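The Torvik storage bin: one big gray box that fixed our living room 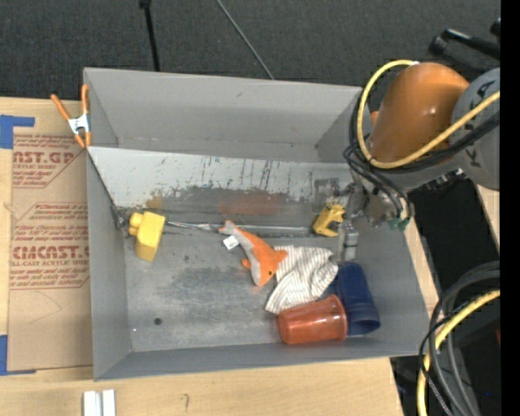 I've been meaning to write up the Torvik for months, partly because I keep recommending it to people at school pickup and then forgetting what it's called. It's a plain gray rectangular bin, the large size, and I bought it in January after one too many evenings of stepping on things in my socks. We'd tried fabric cubes, which sagged. We'd tried a toy chest with a lid, and the lid became a shelf, so nothing ever went in. An open bin with tall sides sounded almost too boring to help, but it has turned out to be the thing everybody in this house will use! A yellow blocky toy, the orange and gray sea creature with the forked tail, a crumpled striped cloth: in they go, and there's floor to spare. I can see what's in there at a glance, and so can a four-year-old, who no longer tips out the whole lot to find one fish.

First, the size. I went back and forth between this one and the next one down, and I'm so glad I went big. The smaller one would have been full in a day. With the large you can spread things out a bit, and that matters more than I expected, because a kid who can see a toy will play with it. Ours lives on the living room rug most of the week and comes up onto the table when we're sorting or wiping down. (Up on the table is also the best way to do a proper clear-out. My back thanks me.)

The sides are tall enough that soft toys don't flop over the rim and escape, but my daughter can still lean in and reach the bottom. She's on the small side for her age, so if yours is younger than three you may end up doing some of the fetching yourself. No big deal for us.

Now, wear. It does mark. If you want something that looks like it just came out of the wrapping forever, this will annoy you. Ours has dark scratches and scuffs on the pale panel along the inside, and the bottom has gone cloudy in patches. Hard toys get thrown in from a distance here, there's no stopping that, and I've made my peace with it. It's all on the surface as far as I can tell, and it hasn't changed how the bin works one bit. I'd much rather have scuffs in there than on my table.

Cleaning is where I really fell for it. Smooth gray walls, a damp cloth, done. Crumbs collect along the seam where the panel meets the bottom, so I run an old toothbrush down there on Thursday when I do the rest of the room. I've had yogurt in this thing. I've had glitter. The yogurt came out.

I did look at the alternatives. The Kidel basket is prettier, no question, and if yours is going to sit out in front of guests you might prefer it, but you can't wipe it and my sister's started shedding bits after one summer. Filwood makes a lovely crate that weighs a ton before you've put anything in it. My neighbor Leif Sjögren has two of those and swears by them, though he keeps records in his, and records don't get dragged across the room by one corner.

Ordering was easy. I got mine from Trornwood, it arrived in a box more than 40 inches long, and there was nothing to assemble. The box got turned into a boat and lasted nearly as long as my patience with it.

A few small gripes. I'd love a proper handle on each end, because carrying it full is a hug-and-shuffle job. A lid sold separately would be nice for storing winter stuff (not for toys, see above). And it only comes in gray! I like the gray, it goes with our furniture and lets the toys be the bright part, but I can imagine a dark green one and I'd buy it tomorrow.

We've had it for 18 weeks now and cleanup before dinner takes a couple of minutes. She does most of it, throwing, with sound effects. The stuffed animals go in last so they get the soft landing, her rule. I've already ordered a second one for the hall, where the boots are.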